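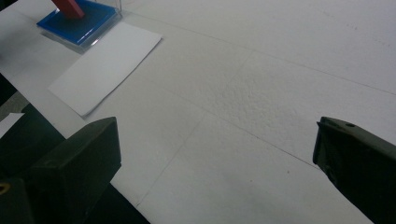

White on white: the worktable with a small card near one corner.

The Piltow Room Table

Last updated: February

This page goes with the paper and layout work at Zaddale, the shared workshop on the second floor of the old Bellini building. The table in the Piltow room is where most of the flat work gets done: measuring, marking, folding, trimming and packing. It is kept white because most of what we lay out on it is cut from darker stock, and the edges are easier to read that way.

The big surface shows faint lines running across it at different angles. Don't use them as a guide for square cuts. Use the steel rule from the drawer, and check your first corner before you cut the rest. One member trimmed 32 folders to a line on the table last year and had to do them all over again.

There is also a rough patch toward the middle. A soft pencil will skip there and a fine pen will catch, so slide your sheet over to a smoother part before you write on it. For folding it makes little difference. 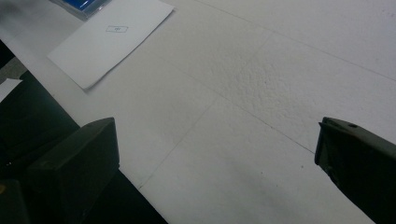
Small pieces of paper are easy to lose on a surface this color. If you set one down, turn it at an angle to your main sheet. The edge throws a thin shadow and you can find it again. Ubaldo Zuccaro started doing this when we were packing the Nekia mailing, which came to 2,000 envelopes with an insert in each, and most of us have picked it up from him.

Printed pieces go face up. A light outline on a white sheet doesn't show through from the back, and we have thrown out good sheets that way.

A few house rules for the table:

Cutting is done on the green mats, which are stored upright next to the door.
No glue or spray on the bare surface.
Brush off specks before you put down clean stock.
Stacks over 6 inches go on the cart.

The room is open to members until 9 in the evening. The key is on hook 43, and it goes back on the same hook when you leave.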